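4.3 Working in simulation before running on the cell

Every new grasp routine for the Sustum cell must be run in simulation before it is loaded to the arm. This applies to small edits as well, including changes to finger width or approach height.

Before you start

Check that the gripper model in the simulator matches the fingers fitted to the arm. Fingers wear and get swapped, and the model is easily forgotten. If you have fitted the Jistwood long fingers, load the long finger file and save the project under a new name.

Setting up the run

1. Open the project and select the wrist view.
2. Set the closing force limit to 30 N. Do not raise it to make a grasp hold.
3. Set the arm speed to 400 mm per second or lower.
4. Place the part inside the dashed work area. Leave clear space on both sides for the fingers.
5. Run the approach with the gripper open and stop before contact.
6. Check both fingertips from the wrist view, then from the side view.
7. Close the gripper at the slowest setting and watch for one finger touching before the other.
8. Save the log, including logs from failed runs.

Note: Simplified part models have flat facets where the real part is curved. Contact points on these models can be out by up to 2 mm. Use the full model for the final check. 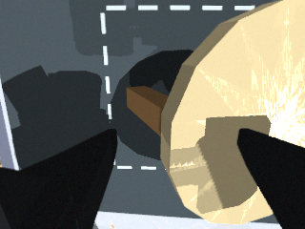 If one finger makes contact early, correct the approach and repeat from step 5. Do not rely on the part sliding into place. Friction in the simulator is set by hand in the Salazar settings file and may not match your parts.

Caution: A pass in simulation does not clear the routine for use with people inside the guard. The first run on the arm must be done in reduced speed mode, with the guard closed and the hold-to-run switch in hand.

Record the result on the Fumon sheet with the project name and finger type. If the arm stops with fault 297, the loaded finger file and the fitted fingers do not agree. Clear the fault only after checking both.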